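Brorgate (film)

Brorgate is a feature-length documentary about the closure of a cannery and the fishing settlement that grew up beside it. It was produced by Fodell Pictures, a small company that had until then worked mainly in television, and was distributed by Kurnovex. The film takes its title from the settlement, which is the only location seen on screen apart from a short section in the port of Lambert.

The film runs without narration. It follows the last season of work at the cannery, the sale of the equipment and the first winter after the gates were locked. It is best known for its long, unbroken shots of working rooms and for a dispute over its length, which delayed its release and led to the existence of two versions. 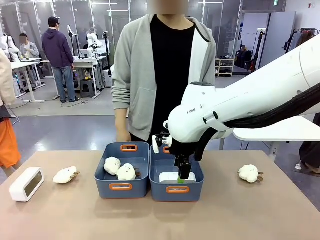
By the Screen Encyclopedia staff | Section: Documentary film | Last revised in August

Background

Fodell Pictures began planning the film after the cannery's owners announced that the plant would close at the end of the season. The company had made a half-hour television program on the coastal ferries, and several of the people interviewed for it had relatives at the cannery. That gave the crew an introduction to the settlement, which at the time had 800 residents and one road in.

The first proposal was for a three-part television series. The broadcaster that had shown the ferry program declined it, and the project was reworked as a single film for cinemas. Money came from a regional arts grant, a loan against the company's equipment and an advance from Kurnovex, which took the distribution rights before shooting started.

Production

Filming took place over 20 months. The crew was kept to three people for most of that period and lived in a rented house above the harbour. They had permission to film anywhere in the plant during working hours, except in the office where severance terms were being discussed. The closed office door appears several times in the finished film, and critics have often written about it.

Most of the material was shot with a fixed lens and available light. Sound was recorded separately and the noise of the machinery was left at close to its real level, so that conversations on the line are sometimes hard to follow. Subtitles were added for the cinema release at the request of the distributor - the filmmakers had wanted to do without them.

The Lambert section was a late addition. It shows former cannery workers at a hiring hall, waiting for their numbers to be called, and was filmed in one afternoon. It is the only part of the film in which the camera is carried by hand.

Synopsis

The film opens before dawn, with the night shift leaving and the boilers being lit. The first hour is given over to the ordinary routine of the plant: unloading, gutting, packing, washing down. The closure is not mentioned until a supervisor reads a notice aloud in the lunchroom. After this the film moves more quickly. Buyers arrive to inspect the machinery, the conveyor is taken apart and shipped out in pieces, and the company store sells off its stock.

In the second half, attention turns to the households. A family packs for the move to Lambert. An older couple decides to stay and takes over the care of the community hall. The school combines its classes. The closing shot, which lasts more than three minutes, shows the empty wharf as snow begins to fall.

Versions and release

The version first delivered to Kurnovex was considered too long for regular programming, and the distributor asked for cuts. Fodell Pictures refused, and the film sat unreleased over the winter. Under the agreement that was eventually reached, a shorter version went to general cinemas while the original cut was kept for festivals and film societies.
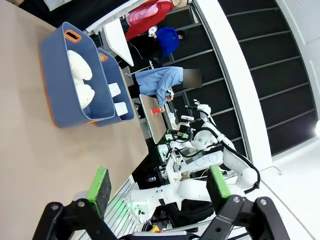 Two blue storage bins side by side, with white plush in one of them.

The shorter version drops most of the opening hour and moves the lunchroom notice to the beginning. It also leaves out the hiring hall. The two cuts are usually called the wharf version and the theatrical version. Later home releases have included both, with the wharf version presented first.

Reception

Reviews of the theatrical version were mixed. Several writers admired the photography but found the people in it hard to tell apart, a complaint that was rarely made about the longer cut. The wharf version did well on the festival circuit and was shown for many years by film societies, often with a discussion afterwards.

Opinion in the settlement was divided. Some residents objected that the film made no mention of the boatyard, which stayed open and took on a number of former cannery workers. Others felt the sale of the company store had been shown fairly. A screening in the community hall is still held every August, and a print of the wharf version is stored there.

Legacy

The film is often included in courses on observational documentary, particularly for its treatment of sound. Fodell Pictures returned to the area to make a follow-up about the boatyard, but the project was dropped at the editing stage and the footage has not been shown publicly. The outtakes from Brorgate, including the full hiring hall reels, are held in a regional archive in Lambert and can be viewed by appointment.

See also

Observational cinema
Industrial film
Director's cut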